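Kitchen Helper for Shared Guest House (Part-Time)
Ustora House

Ustora is a small guest house with one shared kitchen. Our guests cook there by themselves, and many of them stay for several weeks. We are looking for one person who will keep this kitchen clean, put the dishes in their places and help new guests to find what they need. Saulius Žukauskas did this work before and he moves now to our second house, Tollari.

The work is 19 hours per week, in the mornings. You do not need a diploma. You need patience with dishes that other people have used, and you should not be afraid to remind a guest in a kind way that the pot is still waiting for him.

About the kitchen

The kitchen has white cabinets, a white sink and white tiles on the counter, with gray grout between them. It looks nice, but white shows everything, so the counter must be wiped many times in one morning. Paper towels stand on the left counter, near the purple bottle. Pots and lids should go back to the cabinet together. At present they often live apart, and we would like to have this changed.

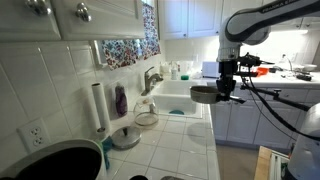
What you will do

Wash the dishes which are left from breakfast and put them away.
Clean the sink, the drain strainers and the faucet every day.
Wipe the counter and go along the grout lines with a small brush. The brush and the cleaning products are paid by us.
Wash the curtain at the window above the sink once a month.
Write in the kitchen notebook what is finished or broken.

Please look also at the small things. The teal measuring cups and the bowl are used by almost every guest, and they come to the sink with food on them. Yellow spots on the bottom of the basin are easy to remove on the same morning and much more difficult on the next one. We ask for a soft sponge only, the rough ones have already damaged one basin at Tollari.

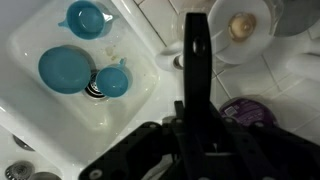
Page last changed: April 21, 2025

The cleaning of bedrooms and bathrooms is not a part of this position. It is done by the company Flomov, who has its own keys and its own schedule. If guests ask you about towels or bedding, please send them to the office on the ground floor.

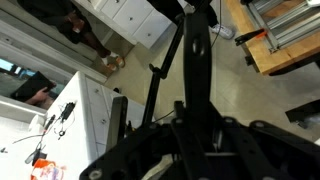

The storage of kitchen things is the second part of the work, and for this part we want a person who likes order. Each drawer should have one kind of contents and a paper label inside. The white drawers with the small round knobs are many, and a new guest can open half of them before he finds a spoon. The knobs must also be checked and tightened, as they become loose with time. The floor there is pale tile and people walk on it in their street shoes, so it should be swept before you go home.

What we offer

We pay 800 euros per month before tax, and you get lunch on the days when you work. The contract is until the end of October and can be made longer if both sides are satisfied. The first two mornings you will work together with Saulius, and these mornings are paid.

There is a separate corner for your break. You may use the kitchen for your own cooking after the work is finished, under the same rules as the guests: the counter stays free, and the tiles are wiped up to the rounded edge, where crumbs like to collect.

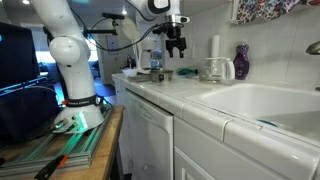

How to apply

Write a short letter to Marlies Baumgartner at the Ustora office, Mägi Street 158. One page is enough. Tell us when you can start, which languages you speak and where you have worked before. A photo is not necessary. You can also bring the letter personally and ask for Marlies or for Algirdas Adomaitis.

We answer to every letter, also when the answer is no.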